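Setting Up a Two-Arm Cell in a Shared Workshop
Last updated: April 29, 2025
Posted by the Neltis bench group

Both arms bolt to one aluminum rail along the front of the enclosure. Before you power anything, check that each base plate sits flat on the rail. A plate that rocks will throw off every position you teach later.

1. Bolt down the left arm, then the right. Tighten the bolts in a cross pattern.
2. Fit a camera mount above each gripper. Leave enough slack in the cable for the wrist to turn fully - ours failed in March after 211 cycles with a short loop.
3. Jog each arm to its farthest reach at 40 percent speed. Watch the cable, not the gripper.
4. Set the keep-out margin at the side walls to 50 mm in the Bevex config file.

Now lay out the work objects. Put the tableware on a cloth in one rear corner and the bags on the opposite side, with open floor between them.

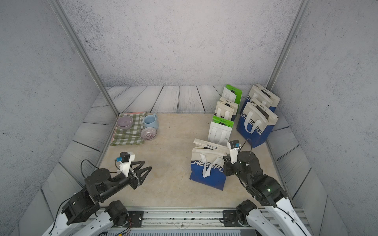

Layout with tableware at left and bags at right. The right gripper is close beside the front CHEERFUL bag.

Teach the bag handles first. Fabric handles droop, so approach from above and close slowly. Save each pose under its own name; the Lindomness script overwrites duplicates without a warning.

For the mug, line up the fingers with the handle before descending. Run the full sequence with one arm parked, then swap. Run both together only after 23 clean passes per arm.

Keep the stop button within reach of whoever is at the keyboard.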